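Setting Up a Sorting Cell So the People Around It Don't Hate It

I run the returns room at Radov, where we take back toy rental kits, check them and send them out again. For years that meant people bent over a bin picking out balls, cans and blocks all shift long. Then Uslow, our other site, got an arm for the picking, and a few months later so did we. I've had enough calls asking how we did the changeover that I'm writing it all down (grab a coffee, it's a bit long!).

Before you start, you'll need one arm, one bin, a few boxes for the sorted stuff, and a couple of hours with the people who do the job now. Book that last one first. Really.

Step 1. Ask your sorters what goes wrong. Ours gave me a list the vendor had never thought of. Cloths were at the top of it. A cloth lands over half the bin and now you can't see what you're grabbing. We built our whole test bin around that list.

Step 2. Give every box its own color. Ours have a round hole in the top and a bright cover, so anyone walking up can say "the blue one's filling up" and everybody knows which one they mean. I wanted to use number labels and got outvoted, and I'm glad I did.

Step 3. Put the boxes right next to the bin, so the arm has a short trip. Then get your cables off the walkway. I put this off until December and I still hear about it.

Step 4. Load the bin messy. It's so tempting to lay things out nicely for the first run, but your real bins won't look like that! Throw in the spiky balls, lay some cans on their sides, drop a crinkled cloth or two on top and let the arm dig.
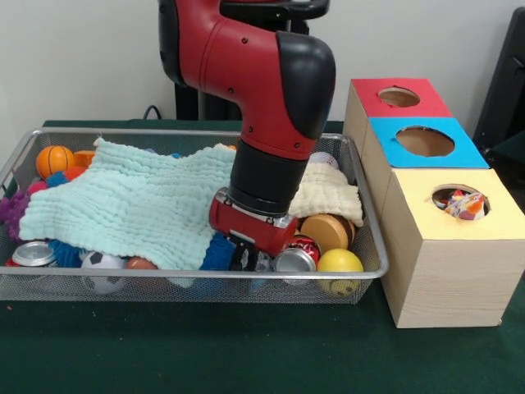 Both of these are the Radov cell with a mixed bin, cloths and all.

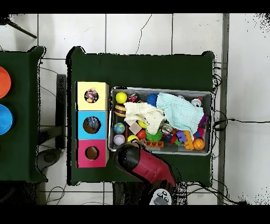 I asked the crew for comments on the draft of this page, and the longest came from the early shift. My back is better and I'm not going to pretend otherwise, but the first month was lonely. We used to sort across from each other and talk all day, and then it was me and a screen. Please tell people to keep two chairs at the cell. Also tell them the training should happen on the clock, because at first ours didn't.

Fair on both counts, so those go in as steps.

Step 5. Two people per cell for the first 6 weeks. One watches the arm and one checks the boxes, and they swap at lunch. We dropped to one person right away and had to walk that back.

Step 6. Pay for the training time. Ours takes 4 hours: stopping the arm, clearing a stuck item, restarting, and filling out the log. Everyone in the room does it, including me.

Step 7. Write down who decides. If a sorter wants the arm stopped, it stops, and they don't have to ask a lead. Put that on paper and tape it up where people can read it.

Step 8. Log the misses, and let the sorters do the logging. We use a plain sheet called the Rey sheet (after the old form it replaced) with a column for the item and a column for what happened. In our first full month we ran 2,849 items and wrote up 96 misses. Reading those together over bagels did more for us than any report I got from the vendor.

What changed for the crew? Less bending, more checking, and more say in how the bins get packed in the first place. The job title changed too, and the pay grade went up with it, but only after I pushed. If you're the manager, do your pushing before the arm shows up. I did it after, and it dragged on forever.

We're moving the Atetti kits over next. Those have a lot of small parts, so I'll add a section on box sizes once we've run a few bins.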